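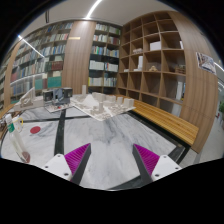
Frequently asked questions: the Drunitz hand-held gripper kit

Last checked by Patricio Quintana, Masteser customer support. If your question isn't covered, use the contact form and put the kit's serial number in the subject line.

What is the Drunitz kit for?

Recording demonstrations of everyday handling tasks. A person holds the gripper, does the job with it, and the camera on the tool records the fingers and whatever is in front of them. The recordings are then used to train a robot arm fitted with the same fingers. You do not need to own an arm to start recording.

What comes in the case?

One gripper with camera fitted, one pair of fingers with magenta ribbed pads, a spare pair of pads, a charging lead, a hex key and a printed quick-start card. The case itself is included. A tripod, a laptop and a memory card are not.

Do I buy it or hire it?

Either. Hire is by the week, Monday to Monday, and the minimum is one week. If you decide to buy during the hire, the first week's charge comes off the price. Hired kits must come back with the pads fitted, even if they are worn. We replace those ourselves.

Which version of the software do I need?

Cuesta, our recording and sorting program, is supplied with every kit. Any version from April onwards works with the current gripper. Earlier versions will open the files but won't show the finger opening alongside the picture. Updates are free for as long as you have the kit.

How long does it take to learn?

Most people can pick things up within a few minutes. Getting recordings that are good enough to train on takes longer. We suggest 20 practice runs on one simple task, then watching them all back in Cuesta before you go further. Delete the practice runs afterwards so they don't end up in the set.

Can I record in an ordinary room?

Yes. You don't need a studio or a plain backdrop. Offices, libraries, kitchens and workshops are all suitable, and a set recorded in several different rooms usually trains better than a set from one. Tell people nearby that you are recording. The lens is very wide and takes in much more of the room than you might expect.

What sort of objects can it pick up? 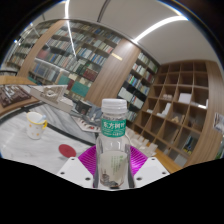
Drunitz pads are made for household and office items between 17 and 80 mm across. Very thin things, such as a sheet of paper flat on a table, are difficult and we don't recommend starting with them. For a first task, choose something upright with clear space either side of it. A plastic drinks bottle with a screw cap is a good choice, held below the shoulder so that the pads press on the body and the cap and upper label stay in view. A mug is harder. You have to decide whether to take it by the body or the handle, and a spoon left standing in it changes how you can come in. Keep bottle runs and mug runs as separate tasks in Cuesta.

Will it mark or crush things?

The pads are soft and give way before most containers do. How hard you squeeze is up to you, and thin plastic will dent if you close the grip fully. Don't use the kit on hot cookware, blades or anything with a liquid in it that would be dangerous if spilled.

Does clear plastic cause problems?

Sometimes. A trained arm can misjudge the edge of a clear object, particularly against a busy background. Labels and caps help. If your task uses clear items, record more runs than you would for solid ones and vary what is behind them.

How many recordings do I need?

It depends on the task. A single pick-and-place job on one table may need only a few hundred. Our own largest set for one customer, the Gundosero tidying project, came to 3,306 runs across several rooms. We would not expect most people to need anything like that. Train early on a small set, see where it fails, and record more of those cases.

Can more than one person record?

Yes, and we encourage it. Each person should have their own user name in Cuesta. Left-handed use is fine. The trigger works the same way from both sides.

How do I look after the pads?

Wipe them with a damp cloth after each session and let them dry before closing the case. Don't use solvent or wipes containing alcohol. Grit between the ribs can be brushed out with a soft toothbrush. Change the pads if ribs are torn or the pad is lifting from the finger.

A finger has worked loose. What should I do?

Stop recording. Tighten the small screws in the white mount with the hex key, a little at a time on each one. Then run the finger check in Cuesta from the Tools menu. If the check fails twice, send the gripper back to us. Runs made with a loose finger should be thrown out.

Who looks at my recordings?

Only you, unless you ask us to train for you. Files stay on your own computer. If you take the training service, Cayetano Moya's team will send you an upload link, and your files are removed from our machines when the job is signed off.

Can I use my own robot arm?

Usually. Send us the make and model and we'll tell you if there is a mounting plate for it. Plates are sold separately and are not available on hire.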